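Erkeo cuts setup time on two-arm bench cell, publishes the maintenance routine

FOR IMMEDIATE RELEASE, December

Erkeo today released the full setup and upkeep routine for its Dillus two-arm bench cell. Free to download, no sign-up. Covers first mounting, daily checks, gripper finger changes and cable replacement. 67 pages, plain English, torque values in the back.

The routine was written by the people who do the work. Danish Pirzada, service lead at Erkeo, put it together over the past year from shop notes and customer calls. "Most calls we get are a loose base mount or a cable that wants more slack," Pirzada said. "Small stuff. But it stops the cell, so we wrote it down in the order you would check it."

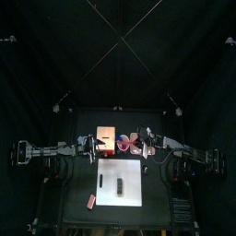

Setup on a Dillus cell begins with the base mounts. Bolt down both arms, one at each side of the table, then run them slow toward the middle before anything goes on the tabletop. Cables next. The dark one looping down from the right arm to its side of the table is the kind of slack the routine asks for, enough for full reach and no more. Black fabric goes up on all sides and overhead to keep stray light off the work. Then the objects, and a slow pass with each gripper over its own side, left arm by the copper-colored box, right arm over the pink tray. Log the result and sign it.

Daily upkeep is 4 checks: mounts, cables, fingers, clamps. Weekly adds a wipe-down of the links and a look inside the equipment housings under the arms. Finger changes get there own chapter. Power off first, both sides, even if only one gripper is being serviced.

The routine was tried out at Hashmi, a contract test shop that runs 4 Dillus cells. Over 255 shifts the crew kept a paper log of every stop and every fix, and the log went straight into the troubleshooting tables. Sohail Chaudhry, floor supervisor at Hashmi, asked for one change, which Erkeo made. "Put the cable page up front. That's the one with grease on it," Chaudhry said.

Spare parts ship from Pelico, Erkeo's parts partner. Finger sets, mount hardware and arm cables are in stock now. Replacement fabric panels to follow. Existing customers can order useing the part numbers in the back of the download.

Printed copies on request, spiral bound so they lie flat on a bench. Service desk is open from 7 a.m. for setup questions. Please have the cell serial number handy.

Media contact: Danish Pirzada, Erkeo service desk

###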